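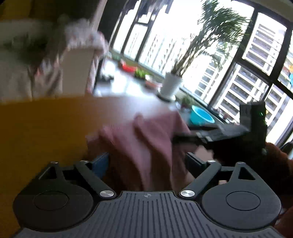
Figura 1. Manipulação de um tecido rosado sobre mesa de madeira, vista a partir da garra manual; arrasto visível no tecido e na mão.

ATA DA REUNIÃO TÉCNICA – PROJETO JORERO
Linha de trabalho: aprendizagem de políticas de manipulação de têxteis a partir de demonstrações com garra manual
Data: 30 de outubro de 2021
Local: sala de reuniões do laboratório de Etdale, com ligação remota à equipa Drukov

Ordem de trabalhos
1. Aprovação da ata anterior
2. Estado do conjunto de demonstrações
3. Critério de rejeição por arrasto de movimento
4. Resultados da comparação entre políticas
5. Calibração e sincronização
6. Outros assuntos

1. Aprovação da ata anterior
A ata foi aprovada com uma correção: no ponto relativo à frequência de amostragem da pose, onde se lia "interpolação linear" deve ler-se "interpolação linear na translação e esférica na rotação".

2. Estado do conjunto de demonstrações
Foram registadas 901 demonstrações desde março. A tarefa mantém-se: apanhar um pano amarrotado, estendê-lo na mesa e dobrá-lo uma vez ao meio. A equipa de Etdale confirmou que todas as demonstrações têm trajetória da garra, abertura dos dedos e vídeo. A segmentação em fases (aproximação, preensão, extensão, dobra) está concluída para a totalidade do conjunto.
A equipa Drukov observou que a fronteira entre preensão e extensão continua a ser marcada de forma diferente pelos dois anotadores. Foi acordado que a fase de extensão começa no primeiro instante em que a abertura dos dedos estabiliza e a garra se desloca no plano da mesa. Os casos em que a mão livre do operador puxa o tecido antes disso ficam marcados como "assistidos".

3. Critério de rejeição por arrasto de movimento
Discutiu-se a Figura 1 como caso de referência. O corpo da garra, com as estrias e os dois parafusos de articulação, está nítido, enquanto o pano e a mão estão fortemente arrastados. A luz entra pela janela e deixa muito clara a borda mais distante da mesa.
O filtro em vigor calcula a variância do laplaciano sobre a imagem inteira. Como a garra se mantém fixa em relação à câmara, a sua textura contribui para a pontuação de nitidez mesmo quando o tecido não tem contornos utilizáveis. O mesmo sucede com as zonas de alto contraste da janela.
Foi proposto aplicar uma máscara fixa sobre a garra e calcular a nitidez apenas na região restante, com exclusão dos píxeis saturados. Num ensaio com 230 demonstrações, a pontuação mascarada ordenou os fotogramas de modo mais próximo da avaliação manual do que a pontuação global. A diferença foi maior na fase de extensão, onde o movimento é mais rápido.
Levantou-se a objeção de que rejeitar todos os fotogramas arrastados retira do treino precisamente os instantes de maior velocidade – a política passaria a ver sobretudo estados quase estáticos. Após discussão, deliberou-se:
a) não eliminar fotogramas isolados; a pontuação mascarada passa a ser guardada como metadado;
b) rejeitar um segmento apenas quando mais de 5 fotogramas consecutivos fiquem abaixo do limiar;
c) manter o limiar atual até haver nova avaliação manual.

4. Resultados da comparação entre políticas
Foram apresentados os resultados de duas variantes, treinadas com os mesmos hiperparâmetros: a variante A, com o filtro global, e a variante B, com ponderação da função de perda pela nitidez mascarada. Cada variante foi executada 100 vezes no braço de ensaio, com a posição inicial do pano sorteada.
A variante B obteve mais preensões válidas à primeira tentativa. Na dobra final não se observou diferença que a equipa considere relevante. As falhas restantes da variante B concentram-se em preensões de duas camadas de tecido, o que não parece depender da qualidade da imagem.
A equipa Drukov pediu que os resultados não sejam comunicados externamente antes de repetidos com outra semente de treino. O pedido foi aceite. Ficou também registado que as duas séries de execuções foram feitas em horas diferentes do dia e que a iluminação não foi controlada. A repetição deverá alternar as variantes execução a execução.

5. Calibração e sincronização
O desfasamento entre o vídeo e a abertura dos dedos foi medido de novo com o procedimento Wattanapong (abertura e fecho repetidos diante de um padrão impresso). O valor manteve-se estável dentro de cada sessão, mas varia entre sessões. Passa a ser obrigatório um registo de calibração no início de cada sessão e outro depois de qualquer troca de bateria.
Quanto à exposição, a equipa de Etdale propôs limitar o tempo máximo do obturador e aceitar mais ruído. Não houve consenso: o modelo de extração de características foi ajustado com imagens de ruído baixo, e o efeito da alteração não é conhecido. Será feita uma sessão curta com ambas as configurações – mesmo operador, mesmo pano – antes de qualquer decisão.

6. Outros assuntos
O formato de exportação passa a incluir a versão da máscara da garra. Os conjuntos já exportados não serão reprocessados.
O espaço em disco no servidor partilhado é insuficiente para guardar vídeo sem compressão de novas sessões. Adiado.

Ações
– Etdale: implementar a pontuação mascarada e recalcular os metadados do conjunto completo.
– Etdale: sessão comparativa de tempos de obturador.
– Drukov: repetir o treino das variantes A e B com nova semente; execuções alternadas.
– Drukov: rever a anotação da fronteira preensão/extensão e assinalar os casos assistidos.
– Ambas as equipas: atualizar o protocolo de calibração no repositório Jorero.

A próxima reunião será marcada após a conclusão do novo treino.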